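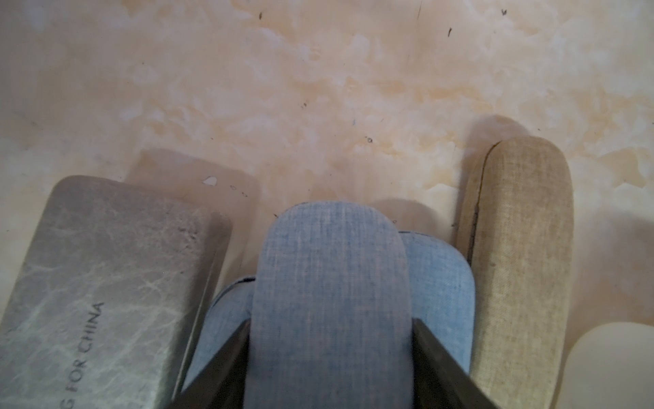
Category: Home Studies / Textbook Extracts

CHAPTER 4
Small Cases and the Things That Live in Them

I own more glasses cases than I own pairs of glasses. I didn't plan it. Every time I picked up new lenses they handed me a case along with them, and I never threw the old one out, so by the time I moved into my apartment in Sturnlow I had a whole drawer that rattled when I opened it (and half of them were empty!). If you have a drawer like that, this chapter is for you.

In Chapter 3 we worked on big storage, meaning closets, shelves and the space under the bed. Now we get down to the stuff that fits in one hand. I think small storage is harder. A coat has one obvious place to go, but a case can go in a bag, on a nightstand, in the car or on the kitchen counter, and mine have spent time in all four on the same day.

4.1 What a case is for

Let's start with two common types. The first is the hard case with a flat, boxy shape. It holds up well at the bottom of a bag, it stacks, and you can set a book on it without worrying too much. It also takes up the same amount of room full or empty, so a few spares will eat a drawer fast.

The second is the fabric-covered case. Some of these are soft all the way through and some have a stiff shell under the cloth, and you really can't tell until you give one a squeeze. I love a woven cover, something like linen or denim, in a color I can find at seven in the morning with no glasses on. Light blue is very good for this. Gray on a pale stone-look counter is less good, and I say that as a person who has patted her way along a whole counter looking for one.

Cloth does pick up lint and crumbs, though, and a light color shows hand grease sooner than you'd like. We'll get to cleaning in 4.3.

4.2 The landing spot

A landing spot is any surface where small things get put down when you come in. You already have one, whether you chose it or not. Go look at it before you read on. Mine is a stretch of counter near the door, and in May, when I was drafting this chapter, I kept a log of what turned up there. I wrote down 59 entries for the month, and glasses cases were a big share of them.

My first idea was to ban everything from the counter. That lasted until dinner. What worked better was giving the cases a fixed strip along the back and lining them up side by side, so that each one could be grabbed without moving its neighbor. I also wipe the strip down when I do the dishes, lifting the cases first. Specks and dust love a smooth surface, and grit that gets on a case will sooner or later get inside it and onto your lenses.

Before you move on to 4.3, gather every small case in your home onto one table. Open them all. Put the empty ones to the left and the full ones to the right, and leave them there overnight. We'll sort them in the next section, and you will need a damp cloth, a dry cloth and an old soft toothbrush.

Page 378 | Contact | Terms of Use | Back to top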